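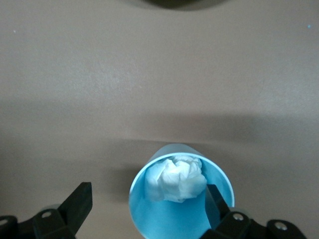
Home Projects How It Works Tools For Grown-Ups Search

How a Robot Hand Picks Up a Cup

A robot hand is often called a gripper. The one in this project has two fingers, and it was built on a bench in the shared workshop at Eltstead by Vira Prokopenko and Fedir Kravchuk. Each finger is a flat black plate joined to a black bracket. Screws hold the parts together.

Your own hand has many joints. This gripper has one motion: the fingers move apart, or they move together. A motor turns a small gear, and the gear slides both fingers at the same time. The word for this kind of hand is "parallel gripper."

Two ways to hold a cup

A gripper can hold a cup from the outside, with one finger on each side. For that, it must open wider than the cup. It can also hold the cup by its wall. One finger goes inside the cup, the other stays outside, and the wall is pinched between them.

The builders use the second way with a light blue cup that has a crumpled white tissue in it. The right finger reaches in past the rim. The left finger stands outside, with a gap between it and the cup. When the fingers close, that gap has to disappear before anything can be gripped.

What the camera does

A small camera is fixed to the wrist of the robot, looking down. From there a cup looks like a ring, and the computer searches each picture for that ring. The fingers show in the picture too, so the computer can compare where they are with where the rim is. Shadows make this harder. A dark patch on the table can look like an edge.

How hard to squeeze

Force is a push or a pull. If the force is too small, the cup slips. If it is too large, a thin cup bends. The motor on this gripper accepts a number from 0 to 700. Fedir began at 65 and raised it in small steps - the cup stayed up on step 3.

Words to know

Gripper: the part of a robot that holds things.
Bracket: a part that joins one piece to another.
Rim: the top edge of a cup.
Force: a push or a pull.

Try it yourself

Put a plastic cup on a table. Using only your thumb and one finger, lift it by its wall, with the finger inside. Then lift it from the outside. Notice which way needs your hand to open wider.

Comments

Conall Ó Ceallaigh: My daughter asks if the tissue can be picked up too. Same fingers?

Vira Prokopenko: Same fingers, closed more slowly. Both have to go inside the cup for that.

Mārtiņš Zariņš: We built one in July. Tighten the bracket screws again after the first day of use.

Contact | © 2018 Trullen Workshop Pages | Back to top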